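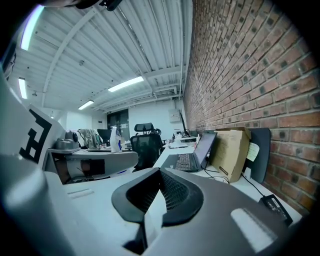 Before You Lock the Door: Getting the House Ready for a Trip on a Budget

I love a cheap trip. I love the planning, the fare alerts, the slightly ridiculous spreadsheet (mine has colours!). But for years I'd save a bundle on the flights and then come home to a fridge full of spoiled food, a musty bathroom and a power bill for a house with no one in it.

So these days the trip starts in the kitchen, a week or so before we leave. Our last one was to Mosia, and the whole holiday for two came to $1,548, flights included. A decent slice of that was money we hadn't wasted at home.

Eat the fridge down

Stop doing a proper shop six days out. Buy milk and bread if you must, and cook from what's there. I keep a list stuck to the fridge door and cross things off as they go, and by the last few nights dinner gets pretty creative - capsicum, half a tin of chickpeas, the end of the feta and some very tired coriander made a brilliant frittata in September.

Before our last trip the grocery spend for that final week was $37. Ours is normally more than double that!

Anything still hanging around the day before gets sorted like this:

Bread: slice and freeze. It toasts straight from the freezer.
Milk: freeze it in a plastic container with a bit of headroom, then give it a good shake once it thaws. Fine for tea and porridge.
Herbs: chop, pack into ice cube trays, cover with olive oil.
Lemons: juice them and freeze the juice the same way.
Bananas: peel first. I learned this with a butter knife and a lot of swearing.
Salad leaves: give them to next door.

Make your travel snacks from the leftovers

Airport food is where a budget goes to die. My friend Caroline Wanyama got me onto baking whatever is left in the pantry into a slab of muesli bars the night before. Oats, honey, butter, the last of the sultanas, any nuts. Press it down really hard in the tin, bake until the edges go golden, and cut it cold. Wrapped in baking paper it survives a backpack for days. Check the rules for where you're landing, though, and eat or bin whatever you can't take in.

Switch things off at the wall

Walk through the house with your phone charger in your hand as a reminder (you'll want to pack that too). Telly, microwave, kettle, toaster, printer, the lamp in the spare room. Leave the fridge and freezer on, obviously, and the modem if you've got anything running off it. If you have an electric storage hot water system, look in the manual for what it says about holidays, as some have a vacation setting.

Pop a coin on top of a frozen cup of water in the freezer before you leave. If the coin is at the bottom of the ice when you get home, the power was off long enough for everything to thaw, and the whole lot should go.

The quick clean

You don't need a spotless house to go away, you need one that won't smell. I set a timer and do these and nothing else:

Wipe out the fridge with a cloth wrung out in warm water and a spoonful of bicarb.
Rinse the bin, dry it, leave the lid open.
Run the dishwasher, then prop the door ajar.
Pull the shower curtain across so it isn't sitting in damp folds.
Put the plug in the laundry trough.
Hang up every towel, including the one on the bathroom floor.

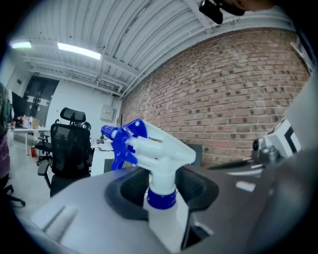 One trigger bottle, plenty of jobs.

You really don't need a different cleaner for every room. For greasy benchtops I use warm water with a small squirt of dishwashing liquid, and for shower glass it's equal parts white vinegar and water. Label anything you mix yourself, keep vinegar off marble and other natural stone, and never mix it with bleach. If a trigger clogs up, soak the nozzle in hot water for a bit and pump clean water through it.

Pots and plants

Group the indoor ones together in the bathtub on an old wet towel, out of harsh sun, and water them well that morning. Ferns adore this. Succulents don't, so leave those on the windowsill and let them be. Outside, a thick layer of sugar cane mulch buys you a good few days in warm weather.

Leave one nice thing for yourself

Clean sheets on the bed! It costs nothing and it feels like a hotel. I also freeze a serve of soup and leave tea bags and mugs out on the bench, so there's no temptation to order takeaway at eleven at night with a suitcase still in the hall. Takeaway for the two of us after the trip before last was $76, and the chips were cold.

Reader tip

Subira Okoth wrote in to say she keeps her whole pre-trip list inside the lid of her suitcase, slipped into the mesh pocket, so it turns up at exactly the right moment. Love it! I've printed mine and done the same.

Next up: washing clothes in a hotel sink, and how to get them dry by morning.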